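Podedville Household Parts and Repairs list
Subject: Re: Rorum shelf uprights, which end goes up?
From: Renaud Street, upstairs
In reply to: Rorum shelf uprights, which end goes up?

> I have the same open shelf, or I think it is the same one. Mine came
> from the Ullden outlet with no instruction sheet and I put it together
> from memory after a move. It leans a little to the left. Before I take
> it apart again, can you tell me if your uprights have a step near one
> end, where the tube changes size? Mine are plain all the way down as
> far as I can tell, but they have been painted at least once and I
> can't see a line anywhere. Also, are both ends open? I have plastic
> plugs in the bottom of mine and I don't know if they are original.
>
> If yours have the step and mine don't, then I have the older kind and
> I will stop looking for the sleeves.

Yes, there is a step on mine. I took the shelf down this morning to clean behind it, so I had the loose parts out and could check. There are 4 uprights and they are all alike, 90 cm long. Each one has a faint line running around it a short way below the end, and the diameter changes at the line. I put a ruler on it and got 15 mm from the line to the opening.

That end is open and cut square. The rim looks lighter than the rest of the tube. The color is a very dark gray with a slight sheen, and I don't believe it has ever been repainted. If yours have a coat or two on them, the line could easily be filled in. Try running a fingernail along the last few centimeters before you decide you have the older kind.
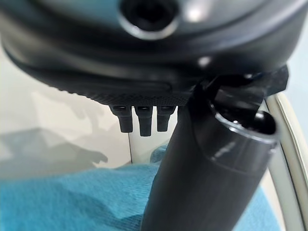 Open end of one upright, with the seam just below it.

The other ends have black plugs in them. I pulled one and it came out with a firm twist, so I assume they were meant to be removable. I put it back since the floor in that room is soft pine and it dents. Whether yours are original I can't say. If they sit flush and they all match, I would leave them alone.

As for the lean, mine did that too the first year. The cause was the back brace. It fits either way around, but the holes are not quite the same distance from both ends, and if you flip it the whole thing pulls to one side. Loosen all the screws, turn the brace over, stand the shelf against a straight wall and tighten from the bottom up. Leave the boards off until you are done. I did mine with the boards on the first time and had to do it again.

The sleeves are a separate matter. They only join a second set of uprights on top of the first, to make the tall version. If you have the low shelf you don't need them and they were not in the box to begin with. I looked in the list archive, which is over 900 messages now, and found one person back in March who was giving away a bag of them. I wrote to that address and have not heard back.

One more thing to check while it is apart. The clips that hold the boards are handed, left and right, and the mark is on the inside where you can't see it once they are on. I mixed up two of mine and the middle board rocked whenever I put a book on the corner. Sort them into two piles before you start.

I still need one board clip, right hand, if somebody has a spare from a shelf they are getting rid of. I can pick it up anywhere in Podedville in the evening after 6. I have extra screws to trade, the short ones.

Renaud Street, upstairs

--
To leave the list, send a blank message with "remove" in the subject.
Please trim quoted text when you reply.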